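Inside the Wasura Counter Service: Teaching an Arm to Live with Kitchen Clutter

Wasura is sold as a service. The customer supplies the arm, the service supplies the controller software, the calibration routine, the task library and a support contract, and the customer pays per station per month. The company behind it, Edel, has spent its first years on one narrow problem, putting things away on a domestic or office kitchen counter. We spoke to the company's product lead on a Thursday morning at its test kitchen, where a station was being set up for a new trial.

The first question was why anyone would start with kitchens.

"Because the objects are bad," the product lead said. "Clear glass, clear plastic, polished steel, handles on one side only. If you tune a grasp planner on cardboard boxes you get good numbers and learn very little. A pitcher has a lid that may or may not be clipped down. A kettle has a cord. Those are the conditions customers have, so those are the ones we quote on."

The service is tied to no single arm. Edel supports a short list of models and publishes a compatibility sheet for each release. Most trial stations run on a Franka Emika arm, which many research customers already own. The product lead described the joint torque sensing as the deciding factor for counter work.

"You want to feel the counter before you push into it. Our placing routine lowers the object until it meets resistance, then opens. We don't trust the depth estimate for the last few millimeters, particularly with glass." 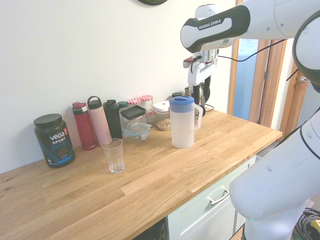 Franka Emika arm at the test kitchen counter, with bottles, jars, storage containers and a kettle set out on the butcher block.

Setup follows a fixed order. The arm is bolted down, the fixed camera is mounted, and the calibration routine runs through 34 poses with a printed target held in the gripper. The routine then reports an error figure, and the software will not load a task until that figure is inside the limit. Edel's installation guide allows 40 minutes for the whole sequence, excluding the mechanical mounting.

We asked whether customers meet that time.

"The second time, yes. The first time they lose most of the morning to cabling. The guide has a page on routing and people skip it. A cable that is fine in the home pose can be tight at full reach, and then the force readings drift and they open a ticket saying calibration is broken. We now ask for a photo of the cable run before we look at anything else."

After calibration comes what the company calls the inventory step. The operator places each object on the counter, the system proposes an outline and a set of grasps, and the operator accepts or rejects them on a tablet. The base contract covers 200 objects per station. Items of the same shape in different colors can share one entry, provided the operator confirms the grasp for each.

"Drinking bottles are a good example," the product lead said. "The body is usually easy. What changes is the cap. Some have a loop, and a loop invites a grasp that works for lifting and is poor for placing, because the bottle swings. We mark loops as excluded by default. The customer can turn that off, and some do."

Stacked items are handled less well, and the company says so in its documentation. When one container rests against another, the planner has to decide which one moves first. The current release takes the item with the most visible outline and checks for contact as it lifts. If the arm feels more weight than the inventory entry predicts, it sets the item back and requests help.

"It asks too often. We know that. In May we shipped a change that cut the false requests on lidded glass, and it made jars slightly worse. There is a fix in test. I would rather quote the release notes than promise a date."

Grippers are a separate line on the invoice. Edel's standard option is a pair of replacement fingertips made by Mykhailiuk, a small workshop that molds a soft pad over a rigid core. The pads are treated as consumables and replaced at every service visit. A customer can keep the fingers supplied with the arm, though the grasp settings in the task library were recorded with the Mykhailiuk set and will need to be checked again.

The obvious competitor is Bamunel, which sells a complete station with its own arm and enclosure. The product lead was willing to make the comparison.

"Bamunel is quicker to install. It arrives on a cart and you plug it in. If you have no arm and no engineer, I would look at it seriously. Their station works inside its enclosure, so your objects go to it. We work on the counter you already have. The cost is that your counter has a wall, a cord and a drawer handle, and we have to model all of them."

Modeling the fixed surroundings takes up a good part of the support load. Walls and cabinets are entered once as flat surfaces. Cords are treated as no-go regions with a margin the operator can adjust, and the software offers no routine for moving them. Drawers are modeled closed. If a drawer is left open, the camera check at the start of each run is supposed to catch it, and the run will not begin until the operator clears the warning.

Trial contracts last 8 weeks and include remote support during business hours. At the end, the customer keeps the logs, the inventory and the calibration files in an open format. The task library stays with Edel unless the contract is extended. Pricing depends on the number of stations, and the company does not publish it.

Our last question concerned washing up, the request the product lead hears most at demonstrations. There is no plan to support it in the current product line.

"Putting away, sorting, clearing to one side. That is the scope. Water changes the friction, the sealing and the insurance. Ask me after the jar fix is out."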